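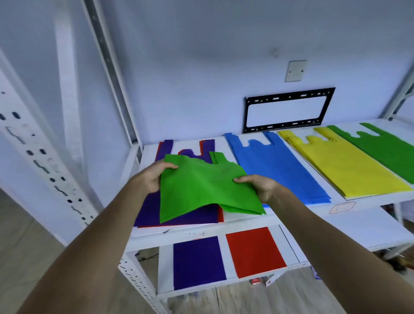
The reusable bag rule in Staredbridge sets a minimum fabric weight of 40 grams per square meter. I think it measures the wrong property, and the council should replace it when the ordinance comes up for review in July.

Fabric weight is easy to check. A clerk can cut a square, put it on a scale and write down a number. Bags, however, fail at the handles. On a vest-style bag the strap is usually part of the body panel, and the load passes through the inside corner of the cutout and the short seam at the top. A heavy fabric with a sharp corner and a poor weld will tear before a lighter one with a rounded corner and stitching.

Wallholm, across the county line, wrote its rule around a cycle test. The bag is loaded, lifted and lowered 1295 times, and passes if neither handle separates. The test takes longer and costs the supplier more. It also answers the question a shopper would ask, and it leaves the choice of fabric to the manufacturer.

The usual objection is cost to small stores. Dobos, the grocery on my street, sells 2 sizes of bag and buys both from a single supplier. A test certificate belongs to the bag design, so the supplier would pay once and spread the fee over every store it serves. The per-bag share should be small — certainly smaller than the price of extra fabric that does nothing for the seam.

I would keep a weight figure in the labeling section, where it helps with recycling and freight. It should have no role in deciding whether a bag counts as reusable. The draft now before the council raises the minimum weight and still says nothing on handles.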